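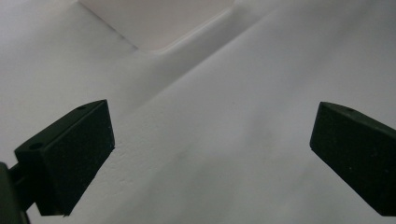 PRESS RELEASE
For immediate publication

Benov opens Pluvdale, a shared wish list for families who buy their presents in many different shops

RURKIRHOLM, May. The online gift shop Benov has today opened Pluvdale, a wish list service which a whole family, a school class or a group of colleagues can use together. The service is free for the person who makes the list and also for the persons who buy from it. It works in the web browser of any phone or computer, and no app has to be installed.

With Pluvdale, a customer can put into one list the products of Benov and the products of any other shop, including small shops which do not sell online. For such a shop the customer writes the name, the street and the price by hand. When a relative decides to buy something, he or she marks it as taken. All other givers see the mark at once. The person who receives the present does not see it, unless this person asks for an open list, which some couples prefer for a wedding.

"We have sold presents for many years, and every January we received the same letters," says Humaira Kakakhel, managing director of Benov. "A grandmother has bought the same tea set as the aunt. Both of them are a little sad, and the child or the young couple must choose which one goes back. We accepted these returns always, but we wished very much to do something before the present is bought."

The opening offer

For the opening, Benov will give away 500 gift vouchers with a value of 24 dollars each. Every customer who makes a list with at least one wish before the end of May takes part in the draw. It is not necessary to buy anything. The vouchers can be used for all products in the Benov shop, also for those which are already reduced in price, and they stay valid for 16 months.

The winners will be informed by e-mail. Benov asks customers to note that it will never request a card number or a password in connection with the draw. Who receives such a message should not answer it and should forward it to the customer service team.

Employees of Benov and the members of their households cannot take part. Persons under the age of 18 can make a list when a parent or guardian has agreed, but the voucher will in this case be sent to the adult.

How a list is made

The customer chooses a name for the list and a closing day. After this, wishes can be added in two ways. The first is to copy the web address of a product into the field at the top of the page. Pluvdale then reads the name and the price, and the customer can correct both. The second is to write the wish in free words, for example "something warm for the feet" or "a good book about birds." In the test period, the free wishes were more popular than the development team had expected, especially with older givers.

Each wish can have a note. The note can contain a size, a color, or a short sentence such as "please no wool." Wishes can be sorted by price, so that a cousin who still goes to school does not need to read first through the expensive ones. A higher price can also be divided between several givers. In this case each giver writes down the part which he or she wants to pay, and one giver is chosen to place the order. Pluvdale itself does not collect money and does not hold it.

The list can be sent by link, or it can be printed on paper. The print version has a small empty square behind each wish, for families where the list hangs in the kitchen.

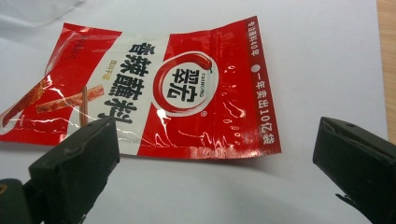 Benov Press Information, No. 59, page 2

A test with real birthdays

Before the opening, the service was tested by customers from Rurkirholm and the villages near to it. Skye Forsyth, who leads the development of Pluvdale, invited them to use the lists for real birthdays, one confirmation and a farewell party, and to report everything that annoyed them.

"The most useful letters were the angry ones," says Skye Forsyth. "One father had marked a bicycle lamp as taken and then forgot it. On the birthday morning there was no lamp. After his letter we have built a reminder, which comes one week before the closing day and again two days before. It can be switched off, but until now not many people do this."

Another change concerns the surprise. In the first version, the receiving person could see how many wishes were still open, and clever children could calculate from this number what was already bought. The number is now shown only to the givers.

The testers also asked for a thank-you page. After the closing day, the owner of the list sees who has given what, and can write thanks to each giver directly from there. Effie Urquhart, one of the testers, used the page after her retirement party. "I had a beautiful evening with forty guests in the garden, and the next morning I did not know any more which vase came from whom," she reports. "With the list beside me I wrote all the cards in one afternoon. I only had to add the neighbor, who does not like computers and brought a cake."

Wrapping and delivery by Diekmann

For presents which are ordered at Benov itself, there is a new wrapping service together with the packing company Diekmann. The giver can choose paper, ribbon and card when the order is placed. The text on the card is written by hand and may have up to 24 words. Presents from several givers can be collected at Diekmann and delivered in one parcel on the chosen day.

"To collect the parcels sounds easy, but somebody has to wait for the last one," explains Tormod Lunde, head of the packing hall at Diekmann. "We give every family its own shelf place with a number. When a present is late, we call the customer and ask if we shall send the others already. We do not decide this alone."

The wrapping costs 4 dollars for each present. The joint delivery is without extra cost for orders from 59 dollars, and this amount can be reached by all givers together. Presents from other shops cannot be wrapped by Diekmann at the moment. Very large items, plants and fresh food are also not included.

What happens with the data

A list is visible only to persons who have the link. It does not appear in search engines. Names and e-mail addresses of givers are used for the reminder and for the thank-you page, and they are deleted 16 weeks after the closing day. Benov does not send advertising to givers who have not ordered it. Customers who wish to keep their list longer, for instance for the next birthday, can save a copy without the names.

Catriona MacBrayne, responsible for customer service at Benov, recommends that the link is sent in a private message and is not posted on a public page. "A list of wishes often says a lot about a home, when the people are away and how old the children are," she says. If a link has gone to the wrong person, the owner can make a new one, and the old link stops working in the same minute. The wishes and the marks stay as they were.

Next steps

In the course of the summer, Pluvdale will receive a list for second-hand wishes, where givers can also offer something from their own cupboard. A version with larger letters is in preparation. Benov is further in talks with local shops in Rurkirholm about a sign for the shop window, so that customers know they can ask there for help with a list.

Questions and suggestions can be sent through the contact form in the Benov shop. The customer service team also answers by telephone until 5 p.m.

About Benov

Benov is an online shop for presents, paper goods and small things for the home, with its office in Rurkirholm. The assortment is chosen by the own buying team and changes with the seasons.

Press contact
Catriona MacBrayne
Benov, Customer Service and Press
Rurkirholm

Reprint free of charge. We kindly ask for a copy.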